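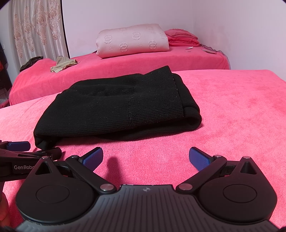
Guest room inspection, Binau house, second floor. Completed Saturday by Catarina Abreu before the Macedo booking. Items are marked OK, ACTION or N/A, with comments where needed. Soft furnishings are checked first. Plush covers such as the bright pink bedspread are kept clear of heaters and lamps, and knitwear folded on the bed does not count as an obstruction.

1. Smoke alarm, test button
OK. Sounds on first press. Battery replaced at last inspection.

2. Bedside lamps, cords and plugs
ACTION. Left lamp cord has a worn sleeve near the switch. Lamp removed from room. Replace with the Netero type used in room 6.

3. Portable heater
OK. Rated 1000 watts, tip switch cuts power. Must be plugged directly into the wall. Keep 3 feet from bedding and drapes.

4. Outlets and cover plates
ACTION. Plate beside the closet is cracked at the lower screw. Outlet taped off until replaced.

5. Window, opening and lock
OK. Opens fully from inside without a key. Track cleaned.

6. Bed frame and slats
OK. All 8 bolts tightened. One slat has a hairline split, not load bearing at present. Recheck next visit.

7. Mattress and cover labels
OK. Fire label on mattress legible. Label on the spare blanket is washed out; blanket moved to storage.

8. Floor, rugs and thresholds
ACTION. Rug by the door slides on the boards. Fit a non-slip pad, Plostirik or equal.

9. Exit route
OK. Hall light works from both switches. Stair rail firm.

10. Carbon monoxide alarm
N/A in this room. Unit is in the hall, see hall sheet.

Open items: 2, 4, 8. Room may be let once 4 and 8 are closed. Item 2 can follow, as the right lamp is in service.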